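Why my arms were fighting each other, and what I changed in the planner

It is January and I finally have time to write down what happened with the two-arm controller. I promised this to Hsin-yi Tu before the holidays, so she may consider it delivered, only a little late.

For those who did not read the older posts: I write the software layer between the policy and the joint controllers. The policy gives a short chunk of target poses for both hands, 8 steps at a time, and my code must turn this into smooth motion that does not break anything. The layer is called Prarov. The scheduler under it is called Triston, and it was written by Tin-yau Ko, who left me very good comments and very few tests.

The problem was with objects which both hands touch at the same time. With one hand everything was fine for months. With two hands, the object becomes a bridge between the arms, and every small error on the left side arrives on the right side as a force. If the two targets are 3 mm too close, a hard box will push back and the motor current goes up. A soft box will not push back so much. It will simply get damaged, and you see nothing in the log.

I was looking at the wrong thing for a long time. I thought the calibration between the arms was bad, so I did the calibration again, and then again with a different target. The result was almost the same every time. I should have stopped after the first one, but calibration is comfortable work, you feel that you are doing something.

Then I plotted the timestamps of the commands and not the commands themselves. Left and right were sent in the same loop, but they were not executed in the same cycle. Triston keeps one queue for each arm, and when a new chunk arrives from the policy, each queue decides alone at which step it will join the new chunk to the old one. Usually they decide the same. Sometimes the left queue joins one step earlier, because its last pose was a bit closer to the new path. From this moment the left hand is one step in the future until the next chunk.

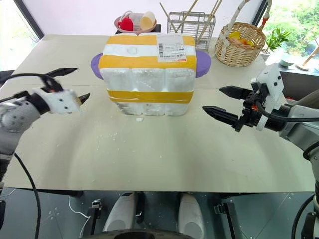 One step is not much in free air. When both hands are closing on something, one step is the difference between a grip and a push. The object rotates a little, the policy sees a rotated object and corrects, and the correction comes again with one arm ahead of the other. I had called this "oscillation" in my notes for weeks and tried to remove it with a stronger filter. The filter made it slower, so it looked more polite, but it was the same thing.

The repair is quite simple. There is now one queue with pairs inside it, and the joining step is chosen once for the pair. I compute the distance to the new path for both hands and take the step where the worse of the two is the smallest. It costs a little smoothness on the better arm. I can accept this.

The second change was harder to decide. When both grippers are commanded to close toward each other, I now control the distance between the hands as its own variable, with its own limit on speed, and the middle point between them as another one. Before, I had only two separate poses and I hoped that the difference between them would be good. If you have ever worked with this, you will say it is in every textbook, and you are right. I have read the textbook also. But the policy outputs separate poses, and it was tempting to just pass them through.

To check it I replayed 273 recorded chunks through the old code and the new code, without moving any hardware. This is the part of the work where Mansour helped me the most. Mansour is our replay tool, and its only good feature is that it keeps the original timing, including the late packets. With the clean timing the bug does not appear at all. I lost two days before I understood that my test was too nice.

In the old code the arms were out of step in many of the replays, mostly short ones. In the new code they stay in step in all of them, but this is by construction, so I am not very proud of this number. More interesting to me was the distance between the hands. The sharp small jumps at the chunk borders are gone, and what stays is a slow drift, which I believe comes from the perception side.

The perception side is the next topic. Light-colored things with few features are difficult for the depth estimation, and the edge of the object moves from one image to the next even when nothing is moving. At the moment I average it, and I don't like this. Cedero, the newer estimator, gives also a confidence for each pixel, and I would like to use it to slow down the closing speed when the edges are not certain. The loop runs with a budget of 1,000 microseconds for my part, and the confidence map is large, so first I must find out what I can afford.

Some small things for people who use the same code:

The option for separate queues is still there, but it is off by default. Please do not turn it on for two-hand tasks.

If you have your own filter after Prarov, take it out first and look at the raw motion. Mine was hiding the problem - I removed it completely in the end.

The log now writes the joining step for each pair. The old log reader will complain about an unknown column and then continue, you can ignore it.

Tin-yau, if you are reading this, I have changed the name of your function "merge_maybe". I kept the comment above it.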